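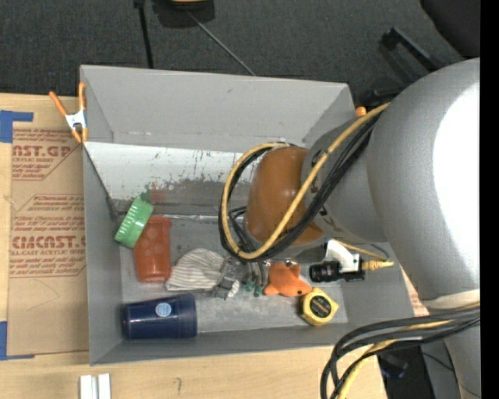

A robot arm working over a bin of mixed household things, with a striped cloth and an orange plush toy near the gripper.

Chore robot

A chore robot is a machine meant to do the kind of everyday work people do with their hands, at home or on a shop floor: picking up, sorting, folding, wiping, loading, putting away. I'm using the term loosely, the way most of us who write for this wiki do, and I'm leaving out machines that do one job in a sealed box (a dishwasher is a robot if you squint, but let's not). The question people come to this page with is usually "can they do it yet?" and my short answer is: some of it, slowly, if you set things up nicely first. The longer answer is the rest of this page.

I've been keeping this article since the old one got merged into "Home automation," which was mostly about light bulbs. Brahim Ouali wrote the first version of the shop-floor section and I've left a good deal of his wording in.

What counts as a chore

Pretty much anything where the objects change from one time to the next. If the same part shows up in the same spot every few seconds, that's ordinary factory automation and it's been solved for decades. Welding a car door is hard for me and easy for a robot. Emptying a kid's backpack is the other way around!

The line gets blurry in small workshops. A place that packs 2 kinds of carton all day is close to a factory. A place that packs whatever came in on the morning truck is much closer to a kitchen drawer, and the robot has the kitchen drawer kind of trouble there.

Picking things out of a bin

Bin picking is where a lot of chore work starts, so it gets the most space here. You have a tub of mixed stuff and you want the machine to take out one thing at a time. Look at the bin at the top of the page and think about what your own hand would do. The cup you'd grab by the rim or pinch around the middle. The tumbler is lying on its side, so you'd come down over it. The lid is leaning on the wall, and you'd probably tip it toward you with one finger before you picked it up, without ever noticing you did that.

Each of those is a separate problem for a gripper. Here's how the usual suspects sort out, going by what I've watched and what people have written in to say.

Rigid, chunky things. Toy blocks, cans, a tape measure. These are the friendly ones. They don't change shape when you squeeze, and there's usually a pair of flat-ish sides to close on. A decent arm with a two-finger gripper gets them nearly every time when they're out in the open.

Round and slippery things. Cups and bottles roll when they're bumped, so a near miss makes the next try harder. They're also a pain when they're lying right up against something else and the finger has no gap to slide into.

See-through things. Depth cameras have a habit of looking straight through clear plastic or glass and reporting whatever is behind it. Colored translucent plastic can be a bit better, or it can be worse, depending on the light. I've seen people dust their cups with spray powder to get around this, which is fine in a lab and not so fine if you want to drink out of the cup.

Flat or thin things against a wall. Lids, plates, envelopes, a book standing up at the side. The wall gets in the way of the fingers. Some teams have the robot push the object into the open first, and I think that's the right idea, but it adds a move and every move takes time.

Cloth. Picking it up is easy (grab a pinch and lift). Knowing what you've got once it's in the air is the hard part. A bunched-up cloth could be a sock or a bath towel as far as the camera can tell.

Plush toys. People expect these to be tough and they mostly aren't. They squash to fit the gripper, there's always something to hold on to, and they don't mind being dropped.

Walls, cables and other boring stuff

Most writing about chore robots is about the clever part, meaning the software that decides where to grab. I'd like to put in a word for the boring part. An arm has to fit into the space where the chore is. The wrist is fat, there's often a camera bolted to it, and the wiring has to go somewhere. If you've ever tried to get the last pickle out of the jar, you know what the corner of a deep bin is like for a robot wrist.

Cables get hooked on things, or pull tight when the wrist turns too far. On an industrial arm that does the same motion all day you can plan the cable run once and forget it. A chore robot bends in some new way every time, so the wires need slack, and slack wires hang in front of what you're trying to see.

Then there's holding the workspace still. Bins slide when they're pushed. Clamps, tape and a pencil mark on the table are still the standard answer in test setups, and I don't see anything wrong with that, but it does tell you how much help the machine is getting. Nobody clamps their laundry hamper to the floor at home.

The Otville count

The numbers most often asked for on this page come from the sorting trial Hala Alaoui ran at a secondhand goods depot in Otville. The arm was set to empty tubs of donated household items, and she logged 2,751 tries at picking something up over the length of the trial. She used 27 kinds of item, and 8 of those gave the machine more trouble than all the rest put together. Thin lids were on that list, and so were clear containers, and (I love this) a particular style of wire whisk.

Her write-up is careful about one thing that gets lost when people quote it. A "try" ended when the item was out of the tub. Where it went afterward wasn't scored. So a mug that came out upside down and was set down on its handle still counted, and anyone who's unpacked a box of mugs will tell you that's half the job.

At home

Floor vacuums are the one clear success, and they got there by dodging the hands question completely. Past that it thins out fast.

Tidying up. Works in demos with a short list of known toys and a basket in a known place. Gets shaky with clutter, and very shaky with a dog.

Dishes. Loading a rack has been shown plenty of times. Scraping off what's stuck, then deciding whether the pan needs a soak, I haven't seen done in a way I'd trust in my own sink.

Laundry. Folding a towel that's been laid out flat: yes. Folding a shirt pulled from a heap: yes, eventually, go make a sandwich. Matching socks is better than you'd think. Turning a sleeve right side out is where I've watched the most grown adults put their heads in their hands.

Wiping. Flat counters are fine. Moving the toaster first is a second chore, and usually gets skipped.

On the shop floor

This is the part Brahim started. His argument is that shops will get useful chore robots well before homes do, and I've come around to it. A shop can change the job to suit the machine. It can buy shallow tubs in place of deep ones, fix the lighting, and put a person within shouting distance to clear a jam.

He compares two workshops he knows well. Rostow does small repairs and kept its old deep parts bins when it brought in an arm, and the arm spent much of its day waiting to be rescued from corners. Ouazzani packs kitchenware, switched to shallow trays with sloped sides before the arm even arrived, and had a much easier time of it. Same kind of work, more or less. The Irnedar guide to small-shop picking, which Brahim also had a hand in, now opens with a whole chapter on trays.

Speed is the other thing. A person doing mixed sorting doesn't stop and think between items, and most arms still do. For a night shift that might not matter much, as long as the thing keeps going until morning.

How to read a demo

I get asked this a lot, so here's what I look for. Was the video sped up? Did the objects change between takes, or is it the same cup every time? Was anyone steering the arm by hand with a controller? (That's a perfectly good way to teach a robot, but it's a different claim.) How many tries went wrong before the one you're watching? And what happened to the last object in the bin? The last one tends to be in the corner.

See also

Bin picking
Depth camera
Gripper types
Cloth folding (robotics)
Robot vacuum
Teleoperation

Notes

The section on home chores was last gone over on 2021-07-16. I'm planning to redo the laundry part in August, when Hala's follow-up on cloth should be ready to cite. If you have a source on sleeves, please leave it on the talk page.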